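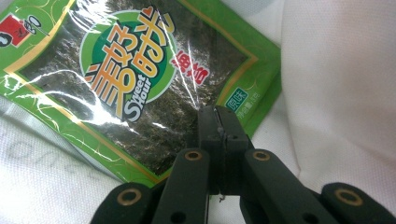 Pantry shelf changes at the Mustonen Street store

Starting 11/01/2025, the dry goods aisle will be laid out by how people cook with things. Rice, noodles, dried mushrooms and seaweed move to the left side, next to the vinegars. Crackers and packaged snacks stay near the registers. Canned fish goes on the end shelf where the paper towels used to be.

Members asked for this in the August survey. The most common complaint was that soup ingredients were spread over 4 shelves, two of them too high to reach. The top shelf will now hold backstock only. If you need something from up there, ask at the counter.

A few items are going away. We are dropping the Horent brand broth cubes and the large jars of pickled beets, which have not sold well since spring. The small jars will stay. Bulk lentils will come from Todton from now on, in 40-pound sacks, and the price per pound stays the same through the end of the year.

Roasted seaweed keeps best in a closed tin once the package is open. It goes soft in a day or two in a damp kitchen. A minute in a dry pan over low heat will usually bring it back. Crumbled over rice with a fried egg, it makes a quick lunch, and the broken pieces at the bottom are good in potato soup.

Tyyne Rissanen will teach her winter soups class again in the back kitchen. There are two evening sessions, and each costs $12 with the meal included. Sign up on the sheet by the bread rack. Bring an apron and a container with a lid.

The store closes two hours early the night before the new layout opens. Member orders can still be picked up at the side door on Hisach Lane until 8.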